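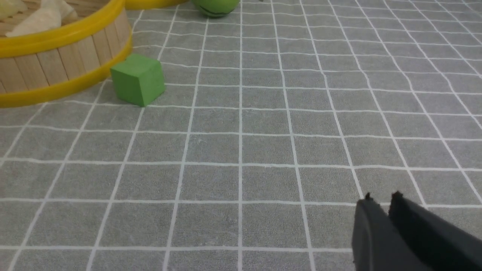
Second arm or better gripper? Spending the last of this year's money

plistden_pete
Evening all. We have 2,000 left in the kit budget and it has to be committed before the end of November, so I'd love some opinions from people who have been through this. The arm itself is fine and I've no wish to replace it. My heart says a second one from Prosser (they do a reconditioned model that just squeezes in), but my head keeps wandering back to the gripper – ours is perfectly good on foam cubes and I'd like something kinder for softer, awkward shapes.

Hendrik De Haan
Gripper, every time! A second arm means a second mount, second set of cables and twice the evenings lost to calibration. We paid Firnama 168 for a pair of soft fingertips and I've been very happy with them.

foton_fan
I'll disagree with Hendrik, though kindly. Fingertips are cheap enough to come out of next year's petty cash, whereas a big lump of money might not come round again. Buy the arm.

Hendrik De Haan
Fair, but has Pete got 300 put by for spares? I wouldn't run 2 arms without it.

plistden_pete
I haven't, no, and that rather worries me. I'll ring Prosser in the morning and see whether they'd throw in any spares – will report back.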